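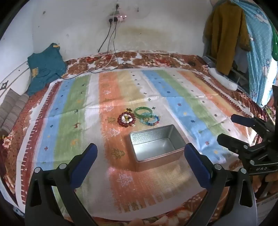
Bistura Gripper: Home Build Gallery

This page records the home build of the Bistura, a pair of two-finger hand-held grippers assembled by Lionel Cordier and Haruto Higuchi as members of the Derau shared workshop. The linkages were cut at the workshop in October, and final assembly and handling trials took place at home. The parts list came to 19 items per gripper, excluding fasteners.

Setting Out the Trial Objects

A metal tin and several pieces of jewelry were placed on a striped cloth over the bed. Beaded bracelets were chosen for this stage of the trials, together with one smooth green bangle. Rigid blocks had been used in all earlier work.

Fingers Over the Bangle

The two fingers are held close together above the green bangle, with strings of colored beads to its left and just below the fingers.

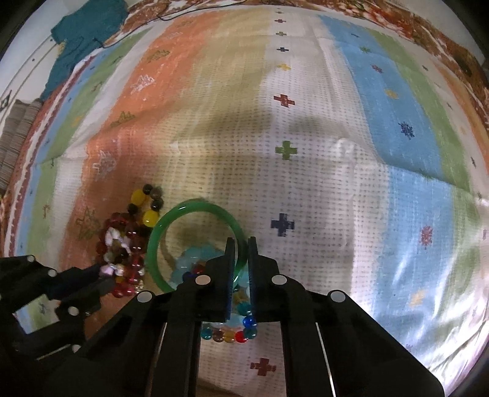 The linkage arms pivot on plain pins and may be removed for cleaning with a single screwdriver. Finger alignment is to be checked before each session, and any play at the pivots corrected before the gripper is put back into use.

The builders have logged 1,575 handling attempts to date, across 4 revisions of the finger mount. Drawings for the current revision are kept in the Derau workshop library under the project name and may be consulted by all members during opening hours.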